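# Packing assistance pilot: progress report and equipment plan

Prepared by Rhydian Price for Eirlys Landeg, Bellis Fund. 16/05/2021
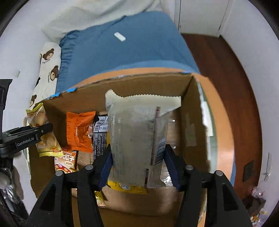

The pilot is now at the point where we have to decide what to buy, and most of this report is about that. The work itself is covered first and quite briefly, as you have had Kumiko's monthly notes. The second half sets out what we want to spend the remaining equipment money on, what we want to put off, and three points on which we need an answer from you.

## Where the work has got to

The job we set ourselves was to find out whether a small supplier of mixed snack boxes could hand over part of its packing to a machine. Gondell packs by hand at present. Its boxes hold goods of very different kinds: seed packets, baked snacks in clear wrappers with crimped ends, flat glossy packets, tall soft bags with a stiff seal across the top. The mix changes with what the buyer has been able to get, so a machine set up for one shape of packet is of little use to them.

For that reason we chose to begin with hand-held grippers and leave the arm until later. A person holds the gripper, picks the packet up and moves it in or out of the box, and the recording from the gripper gives us the record of how it was done. It has let us work in ordinary rooms with ordinary cardboard boxes, and we have not had to book the workshop at Werngate for anything except the weekly charge and check of the kit.

Kumiko Hirose has run the handling sessions from the start. Rosaire Arsenault has looked after the recordings and the storage. Eluned Samuel joined in the second quarter to write up the faults list and has since taken on the supplier quotes as well.

What we can report on the handling side:

- Soft bags with a wide top seal are easiest to hold by the sides in the lower half. Held by the seal, they swing.
- Clear wrappers with crimped ends can be taken by the end, but the end creases and Gondell will not accept a badly creased end on a box that is going out as a gift.
- Small packets that have slid under larger ones are the slowest picks of all. Moving the top packet first is nearly always quicker than trying to work round it.
- Two grippers in one box is workable. The people using them need to agree who goes in first, and the box needs to be wide enough for both sets of jaws.
- Loose clear wrapping left in the bottom of a box gets picked up by mistake. We now record these as mispicks and keep them in the data.

The last of these caused some argument. Rosaire wanted the mispicks cut out and Kumiko wanted them kept. We have kept them, marked as such, and Rosaire is content so long as the marking is done on the same day.

## Changes since the last report

We dropped the plan to use rigid plastic trays. Gondell does not use them and has no wish to, and the results from trays would have told us little about cardboard. Boxes with torn or uneven rims are now used alongside sound ones, as that is how stock boxes arrive at the packing bench after they have been opened in a hurry.

We also stopped using a single fixed background. Sessions are held wherever there is a flat surface and enough light. It makes for a more mixed set of recordings and costs nothing.

One thing went badly. The first order of replacement pads was cut to the wrong width and we lost the use of one gripper while they were sent back. The supplier, Gralov, replaced them without charge but would not pay the carriage. Eluned now checks every delivery against the drawing before it is signed for.

## Equipment held

The project has 2 hand-held grippers in regular use, with their cameras and charging leads. There are 8 sets of spare pads, all the right width this time. The recordings are kept on a drive at Werngate with a second copy at Rosaire's office.

The grippers are in fair order. The pivot pins need looking at more often than we had allowed for, and we have added this to the weekly check. Pads wear along the front edge first. Kumiko changes them when the ridges there have gone smooth, whatever the rest of the pad looks like.

## What we want to buy

We were asked in the last review to separate what is needed from what would be handy, so the list is in that order.

**1. One more hand-held gripper.** If either of the present ones is out of use we can do no two-person work at all, and two-person work is now a large share of the programme. A third would be held as a spare and rotated in so that all of them wear evenly. Gralov has quoted £1000 for the gripper with its camera, leads and a case. We have asked for the price to be held until the end of August.

**2. Pads.** A further order of 13 sets, same drawing as before. This would see out the pilot at the present rate of wear and leave some over for the arm trials. Eluned is asking for two of the sets in a softer grade, as the stiff packets are fine with the pads we have but the thin clear wrappers mark easily.

**3. Storage.** A second drive of the same kind as the first. Rosaire's view is that the office copy should never be the only good one, and at present it would be if the Werngate drive failed on a bad day.

**4. A stock of packets and boxes.** We have been relying on what Gondell can spare. They have been generous, but it means we get what is left over, and some kinds come up again and again while others never appear. A small standing budget would let Kumiko buy the kinds we are short of. She would like more foreign-language packets in particular, as Gondell's imported lines are growing and the label reading has been weakest there. Printing that shows through a cloudy bag is another gap.

## What we want to put off

**The arm.** The original plan had us buying a bench-top arm in this period. We would like to move it to the next one. There are two reasons. The first is that the grippers are still teaching us what the arm's gripper should look like - opening width and pad shape above all - and if we bought now we would probably be paying to change it within the year. The second is space. The packing room at Gondell has a bench along one wall and a narrow walkway, and until they decide whether the bench is to be moved we cannot say what reach is needed.

Eluned has collected quotes from three suppliers and will keep them up to date. None of them asks for a deposit to hold a place in the queue.

**The barcode reader.** Soft packets fold and curve, and the barcode often ends up round the side of the bag or close to a gripper jaw. A fixed reader above the box would miss a good many. We would sooner see how well the gripper cameras can manage before paying for a separate unit. Rosaire is to report on this after the next batch of sessions.

**Lighting.** We had a lighting stand down as a purchase. Glare from clear wrapping is a real nuisance, but moving the box a little has dealt with the worst of it, and Gondell would not want stands in the walkway. We suggest this line is removed and the money moved to packets and boxes.

## Running costs

Staff time is on budget. Travel is under, for the plain reason that there has been hardly any. Carriage is over because of the pads. We do not expect to ask for more under any of these heads and can cover the carriage from the travel line if you agree.

Insurance for the grippers is at present under the Werngate policy, which covers them on site and in transit. It is less clear that it covers them in other places where sessions are held. Eluned has written to the broker and is waiting for a reply. Until it comes, each gripper is signed out to a named person and signed back in.

## Risks

- Gondell may change its box size. They have said it is under discussion. A narrower box would make two-gripper work difficult and we would need to repeat some sessions.
- Kumiko is the only person fully trained in running a session. Eluned is sitting in on the next few and will lead one before the summer.
- Delivery times for small parts are long and have been getting longer. It is the main reason for ordering the pads in one go.

## What we need from you

1. Approval to place the order for the third gripper and the pads.
2. Agreement to move the arm into the next period, with the money carried forward and kept for that purpose.
3. A yes or no on moving the lighting money to the stock of packets and boxes.

The first is the urgent one, given the date on the quote. If it would help to see the gripper quote and the three arm quotes side by side, Eluned has them in one sheet and can send it over. Kumiko is also happy to go through the handling results by phone with anyone at the Fund who wants more detail than is given in this report.

The next report will follow in August and will include the barcode findings and the broker's answer.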